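Final report, Home and Everyday Life project
Turned in 12/12/21

# Where dinner happens

My topic is where people eat dinner at home. I don't mean what they eat, or whether it's healthy, or who cooks it. I mean the physical spot – table, couch, bed, floor, kitchen counter, stairs. I picked it because my roommate and I own a perfectly good dining table and it has had a sewing machine on it since we moved in. We eat on the couch with bowls in our laps and I wanted to know if everyone else does that too.

Kelly Naylor, who teaches the class, told me early on that "everyone else" was way too big and I should pick some people and actually talk to them. So I talked to four households in Clomdale, all within walking distance of Odell Street, and I asked each of them to keep a dinner diary for five evenings. The diary was just a sheet of paper on the fridge. You wrote where you sat, who was with you, and anything that got in the way.

I'm going to say this up front: it's a tiny project. Nothing in it tells you what people in general do. I still think it's interesting, and I learned a ton about how hard it is to get people to fill in a piece of paper.

## What I thought I would find

My guess in the proposal was that people with dining tables would eat at them and people without would eat on the couch. I also guessed that TV would be the big reason for leaving the table. I wrote that part very confidently and I'd like it back now.

I also had a vague idea that eating together at a table was the "old" way and that everything else was new. My grandmother talks like that. But once I started reading, it got messy fast. Plenty of families around the world have always eaten sitting on the floor, around a cloth or a low table, and lots of working people in the past ate in the kitchen wherever there was a corner. A separate dining room is something you need space and money for. I should have thought of that, considering I've never lived in a place with one.

## The households

**The Alipours.** Jamshid Alipour lives with his parents and his little sister. They own a big table in the front room and use it for homework, bills and folding shirts. Weeknight dinner is in the kitchen, in shifts, because his dad works evenings. On weekends they put a cloth down on the living room rug and everybody sits around it. Jamshid said it's the only meal where his sister doesn't try to leave early, and he thinks it's just harder to get up from the floor.

**Weidong Shi.** Weidong lives alone over the dry cleaner. He does not have a dining table at all and doesn't want one. He eats at his desk. His diary was the neatest of the bunch and also the shortest, since it said "desk" every single night with small notes like "desk, noodles, called Mom." I asked if it ever bothered him and he said the call with his mom is dinner with company, so no.

**Kourosh Farahani and Adel Mansour.** They share an apartment and cook together most nights. They're the ones who use a low table. It started out as a coffee table and slowly became the real table, and now they sit on cushions on either side of it. Kourosh grew up eating this way at his aunt's house. Adel didn't, and complained about his knees in the diary two evenings in a row, but when I asked if he'd switch back he said no way.

**My own place.** I counted us as a household so I'd have somebody whose diary I could nag about in person. Couch, couch, couch, counter, couch. The counter night was soup.

## The diaries

Okay, so the diaries were the fun part and also the worst part. Jamshid's sister drew on theirs. Kourosh wrote little reviews of the food, which I hadn't asked for but read anyway (the lentils did very well). Ours got splashed with something and I had to guess at one line.

The biggest surprise was how little TV mattered. It came up, sure, but the thing that pushed people off their tables over and over was *stuff*. Laptops, mail, a half-done puzzle, laundry waiting to be put away. A table is flat and it's in the middle of everything, so things land there. By six o'clock, clearing it off feels like a whole extra chore, and the couch is right there with nothing on it.

Jamshid's mom put it better than I can. She said the big table is "always in the middle of something." The cloth on the rug works because it gets folded up and put away after, so there's never anything on it except dinner. I wrote that down word for word and it ended up being kind of the heart of the project for me.

Timing mattered too. When two people got home at different times, the first one almost never waited at a table. They ate standing up, or at a counter, and then sometimes sat down again with the second person just to keep them company. I hadn't left any room on the sheet for "sat there but wasn't eating," so people squeezed it into the margins. If I did it over I'd add a line for that.

## A side trip into low tables

After visiting Kourosh and Adel I got a little obsessed with low tables and spent a whole afternoon looking at them, partly at Clellari, the secondhand place behind the bus station, and partly just in other people's homes. There's a huge range! Some are heavy old coffee tables that you'd need a friend to move. Some have legs that fold, so you can slide them behind a door. And some are barely furniture, just a flat top and skinny legs, small enough to set on another table if you want your things up a bit higher.

The man at Clellari told me the small ones sell fast in January when students move rooms, and that people buy them for plants or printers as much as for food. I asked which ones he'd eat at and he tapped a square one with a rim and said a rim saves your carpet. Kourosh disagrees with him strongly. He says crumbs collect in the corner and you spend your life digging them out with a napkin.

The height thing is worth a paragraph. Adel's knee trouble got better when he swapped his flat cushion for a thicker one, which lifted him up and gave his legs somewhere to go. So the table and the seat really have to be thought about together. A plain black one like this has open space under the top, and that's the first thing I look for now, because a shelf down there is exactly where your shins want to be.

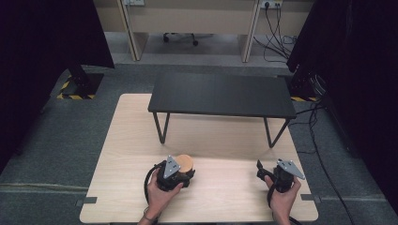
## Dinner at Ansari, for comparison

Kelly suggested I look at one place outside the home so I'd have something to compare with. I picked Ansari, a family restaurant on the corner of Odell, mostly because I already eat there. They have regular tables in front and a raised platform in the back with rugs and cushions.

I sat in with tea and took notes (with permission, and I left a tip). The platform groups stayed longer. They also leaned back more, and their kids wandered between laps. The people at the regular tables tended to finish, pay and go. You could say that's about the seating, but it might just be that folks who plan to stay a while choose the cushions. I can't tell those apart from one evening of tea and I'm not going to pretend I can.

The other thing I noticed was that the staff cleared plates much sooner at the regular tables. I asked the waitress about it and she laughed and said it's a stretch to reach the middle of the platform, so they let it pile up. I loved that answer. All my theories about mood and culture, and part of it is how long somebody's arm is.

## What went wrong

- I started the diaries during midterms. Bad idea. Two of Weidong's "desk" entries also said "library," which isn't even home, and I had to decide whether to keep them. I kept them.
- My sheet asked "Where did you eat?" with one blank line. People move around! Kourosh started on the kitchen counter "to taste" and finished at the low table, and that's really two places.
- I know everybody in the project. Jamshid admitted his family ate on the cloth one extra time because they knew I'd be reading about it. That's sweet but it messes with the diary.
- My first draft was way over the 1,000 words Kelly wanted for the interview section, so a lot of good stories got cut – including the one about the stairs. Ask me in person.

## What I'd tell somebody doing this next

Go eat with people. The diaries were fine, but I got so much more out of sitting on Adel's second-best cushion with a plate in front of me. I could see where they put the bread, who reached for what, and how the phone got shoved under a cushion when it buzzed. I'd never have thought to ask about any of that.

I'd also ask about breakfast. Weidong mentioned at the very end, with his coat already on, that he eats breakfast sitting on the windowsill every morning because of the light. It isn't anywhere in his diary, because I only asked about dinner. I nearly took my pen out again right there in the hallway.

As for our table, we moved the sewing machine. It lives on the dresser now. We've had dinner at the table a few times since then and it's nice, a bit formal, and my roommate keeps turning her chair sideways like she's on a couch. There's already some mail on one end.

## Thanks

Thank you to the Alipours for the second helping, to Weidong for the neatest handwriting, to Kourosh and Adel for the cushion, and to Kelly Naylor for crossing out "everyone" each time I wrote it. The diary sheets are in the folder with the splashed one on the bottom.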